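Block pick log, part 3

The club entry for the Cernmont student round is one task: pick up a block, move it, put it down square. We score ourselves on 200 attempts per build. The last build (Noh, the second rewrite of our grasp planner) got through its 200 in September with the angle error still too high on rotated blocks.

A plain block has no printing to lock onto, so the planner works from the edges of the top face. Wood grain also makes edges.

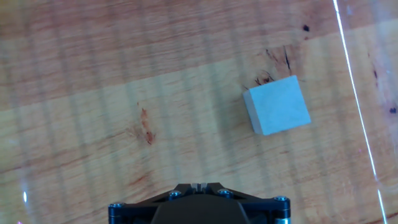

I raised the edge threshold from 669 to 900 and reran the saved logs. Most of the false lines from the grain dropped out. A few real block edges dropped out with them, mainly on the side facing the light, so 900 is too high as a fixed value. The next build will set it per region.

Glare is a separate problem. Moving the lamp shifts it to another part of the surface and fixes nothing.
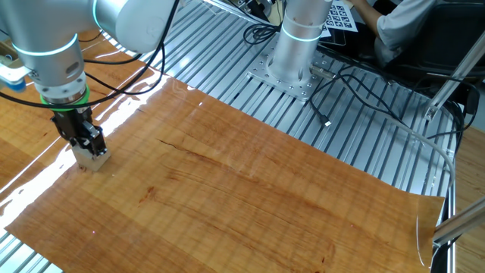

Release height is still set by hand. The Ositz branch reads it from the wrist force instead, but it has not been merged. I want the threshold change tested alone first. Code and logs are in the Zevovska folder on the club drive.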